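The Widow Who Wouldn't Stop Pouring

By Silvia Polák
10 November 2021
3 comments

There is a tiny story in 2 Kings that I have loved since Sunday school, and I fall for it again every time I open it (chapter 4, if you want to read along). A widow comes to Elisha in real trouble. Her husband has died, the creditor is at the door, and he means to take her two boys as slaves.

Elisha asks her what she has in the house. Nothing, she says, except a little oil. So he sends her out to borrow empty jars from all her neighbours, and he adds, "Don't ask for just a few."

I do love that line! Think of her knocking on one door after another, with no good answer when people asked what the jars were for. Then she goes home, shuts the door behind her and her sons, and starts to pour.
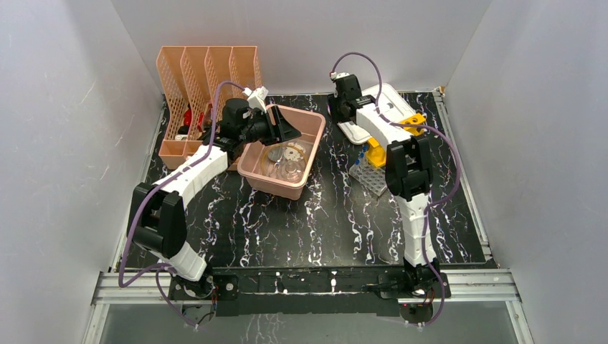
When the jars ran out

The boys keep handing her jars and she keeps filling them, until she asks for another and one of them tells her there are none left. Only then does the oil stop. Our reading group at Zerkthorpe spent a whole evening on that moment in February, and Demyd Kuzmenko wondered aloud whether she wished she had knocked on a few more doors. I've thought about it ever since.

She goes back to Elisha, who tells her to sell the oil and pay what she owes. And there is enough left over for the family to live on, which I find so kind. The debt is dealt with, and so is breakfast the next day, and the day after that.

Next time we go on to the woman of Shunem and the room she built on her roof.

Shared 400 times
Contact us | © 2021 Batia | Back to top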